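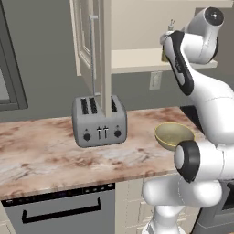
レーナ・ペルトネンに言わせると、ロボットが来てから職場でいちばん増えたのは会話だそうだ。愚痴も会話に含めるなら、筆者も同意する。

給食会社ステレンの開発室では、調理補助アームの動きをまず画面の中の台所で試す。マーダネスの本社厨房に実機を入れる前に、大理石模様のカウンターとトースターのある仮想の台所で、腕に器の扱いを覚えさせるのである。画面の中なら、皿が割れても始末書はいらない。

計画の名は「キューヴェクス」。命名会議は二度開かれた。現場への説明会は一度だった。

動作の試行はこれまでに1,763回。厨房の人間が同じ作業をそれだけ練習させてもらえたことは、むろんない。新人研修は今も昔も、先輩の背中と舌打ちで行われている。

変わったのは仕事の中身だ。盛り付け担当だったアイラ・ガンは、いまは午後の大半を画面の前で過ごす。腕が器に寄っていく角度を眺め、「そこから行くと手首がつらい」と書き込む。ロボットに腱鞘炎はないが、隣で働く人間にはある。この指摘で通路側の動線が見直され、開発室は彼女に感謝状を出した。手当はまだ検討中だという。

困ったこともある。以前は「ちょっとそれ取って」で済んだ話が、いまでは申請書になる。器の置き場所を20センチずらすにも、開発室と厨房の両方の判がいる。ガンの机には書類が積まれ、その横に彼女の私物の木べらが立ててある。曰く、これだけは更新がいらない。

会社の試算では、配膳前の単純作業の80パーセントをいずれ機械に任せられる。残りの作業は誰がやるのかと尋ねると、担当役員は「人間ならではの部分です」と答えた。厨房で同じことを聞いたら、答えは「鍋洗い」だった。

それでも、ペルトネンは古いやり方に戻りたいとは思わないと話す。重い食器籠を抱えて600食分を並べた翌朝の腰を、よく覚えているからだ。 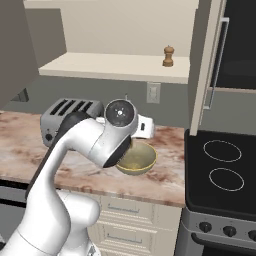
実機が来る日

本社厨房への搬入は3月の予定である。床の印はもう貼られた。ちょうど休憩用の椅子があった場所で、椅子のほうの移転先はまだ決まっていない。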